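The Laundry Workers of Surska Street

I have a new obsession, and it's a neighborhood I drove through for years without once slowing down!
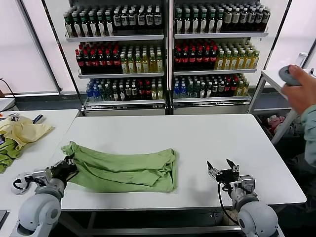

It started with an old city directory. I'd been looking up my great-aunt's first address after she came to town, a rented room above a shop at the east end of Surska Street, and I couldn't stop reading the other entries. Laundress. Laundress. Ironer. Collar finisher. Wagon driver, Suline Laundry. Boiler man, Suline Laundry. House after house, both sides of the road, all the way down to the creek. I had no idea the east side was ever a laundry district. I thought it had always been warehouses.

So I spent most of April in the local history room at the library, and I am here to tell you it was one of the best months I've had in ages (bring a sweater, the air conditioning is fierce).

The short version goes like this. The creek water was soft, the land was cheap because it flooded, and the railroad hotels on the hill went through an enormous number of sheets. Small hand laundries came first, run out of kitchens and backyards by widows and by families newly arrived from the countryside. Then the Suline Laundry went up at the bend in the creek with its own boiler house, and at its height it had 400 people on the payroll. Most of them lived close enough to walk home for the noon meal. The streets behind it filled in fast with narrow two-story houses, and the porches on the back are deeper than the ones on the front, for drying in wet weather. Once you know that, you see them everywhere. I counted it as a real thrill the first time I spotted one on my own.

What I love most is how much of the neighborhood ran on the laundry's clock. The whistle blew at 5:30 in the morning. The bakery on Ntuli Street opened its side door at 5 so the early shift could buy rolls. A church on the same block moved its evening service later, twice, to suit the women on the ironing floor — the minutes have a rather grumpy note from the organist about it.

And then there was the strike! I'd never heard a word about it in school. The company cut the piece rate for shirts, and 200 ironers walked out and stayed out for eleven days. The newspapers gave it a couple of inches at a time, mostly complaining about the hotels' tablecloths. But the women's own relief fund kept a ledger, and the library has it. Flour, coal, a pair of boy's shoes, a doctor's visit, all in the same tidy handwriting. They got most of the rate back. One of the names in the ledger is my great-aunt's landlady, who gave a sack of potatoes, and I made a noise out loud when I found it and had to apologize to the man at the next table.

I owe a lot of this to Xiomara Tran, who grew up on Ntuli Street and has been recording older neighbors' memories for years. She let me listen to a few of the tapes at her kitchen table. Her mother worked at Suline right at the end, in the folding room, and could still do a man's shirt in a few seconds flat when she was past eighty. On the tape she explains it step by step, sleeves first, and you can hear the cloth snapping. I've rewound that part more than I should admit. I have tried to follow along with my own shirts and they come out looking like dinner rolls.

The end came in pieces. Home washing machines took the family trade, the hotels began to close, and then the new road was drawn straight through the lower blocks. The boiler house came down first. The families scattered, a lot of them out to Plukivis, where the houses had yards and a washer hookup in the basement. Xiomara says that for a long time people from Plukivis still came back to Ntuli Street to get their hair cut and argue about baseball.

What's left: the main laundry building, minus its top floor, now used for storage. Nine of the deep-porch houses in a row. The bakery's side door, painted over. And a cornerstone half hidden by a downspout, which I walked past 2 times before I found it.

If you want to look at the ledger yourself, ask at the history room desk for box 1353. The strike pages are near the back, after a long run of picnic expenses. I'm going back next to read the picnic expenses properly, and if anyone has a photo of the old boiler house, please, please write to me.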